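Open day at the Huritside building: simulation bench report

Members who went to the October open day at Huritside have asked for a written account of the manipulation demo, mainly because the room was small and half the group could not hear the speaker over the air handling. What follows is put together from my own notes and those of two others who stood nearer the front.

The session was run by Ruairí Costello, who leads the simulation work at Anau. His team writes the control code and the test tasks. Gimura supplies the compute, and Ikeda is the eventual customer for the part of the project that deals with storage and retrieval. No hardware was moved on the day. Everything shown ran in a physics simulator on one workstation, with the display mirrored to a wall screen.

The test task is a drawer task. A single arm on a fixed base works over a table. On the table are a wooden cabinet with a small drawer and a small block in two colors. The full sequence is to open the drawer, pick up the block, place it inside and close the drawer again. The room around the table is modeled as a kitchen, with cabinets, a sink, a microwave and a refrigerator. Costello said the kitchen plays no part in the task itself. It is there so that the vision side of the system has to find the cabinet and the block in a furnished room, with shadows and wood grain to deal with. An earlier version used a plain gray background, and policies trained on it did poorly as soon as anything was placed behind the arm.

Each demonstration batch was 100 episodes. The start position of the block was changed between episodes, within a limited area of the tabletop. The position of the cabinet was fixed for the first batch and varied slightly for the second. We saw only part of each batch at normal speed; the rest was run without display and reported as a table of results.

Most of the technical discussion was on the drawer. The simulator treats it as a sliding joint with one degree of freedom, a friction value and a hard stop. If the friction is set too low, the drawer drifts after the fingers let go, and a policy can learn to flick it open. If it is set too high, the contact solver has trouble and the fingers slip along the front panel. The team now draws the friction value at random from a range at the start of each episode. Costello put the cost of this at almost 8 extra hours of training per run, which he considered acceptable.

The approach direction also took up some time. The drawer opens toward the robot side, so the gripper has to come in nearly level with the tabletop after the forearm has dropped from a high elbow position. The planner prefers to keep the elbow up, partly to stay clear of the cabinet top. One visitor asked whether a lower elbow would shorten the path. It would, but the wrist then comes close to its joint limit when the arm turns back for the block.

Failures were sorted into five types. The two most common in the second batch were a missed grasp on the block and a block released too early, so that it came to rest on the rim of the drawer. Collisions with the cabinet were less frequent than I had expected. The team logs these by contact force and stops the episode above a set threshold.

Questions from the floor, condensed:

On transfer to a real arm: planned, no date given. Ikeda wants results from the storage task first.

On camera placement: one fixed view of the table and one view from the wrist. The fixed view loses the drawer for part of the motion when the forearm swings across it.

On access to the task files: Gimura is handling the license terms. The drawer task should be released ahead of the others.

On the gripper model: two-finger, with the linkage simulated in full. A simplified version runs faster and is used for early tests only.

The demo room was number 103, up the back stairs, and the door closes at the start of each session. Anyone going to the next open day should allow time for sign-in at the front desk. Requests to see a particular task can be sent in beforehand through the members' page, and Costello has agreed to run the closing half of the sequence at reduced speed for those who missed it.

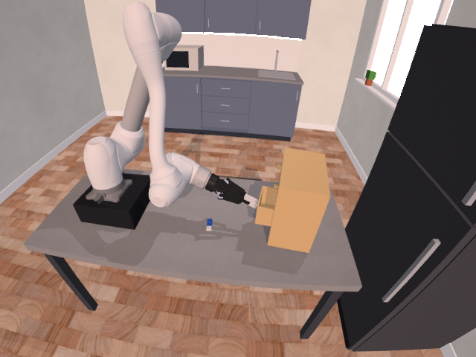 5 min read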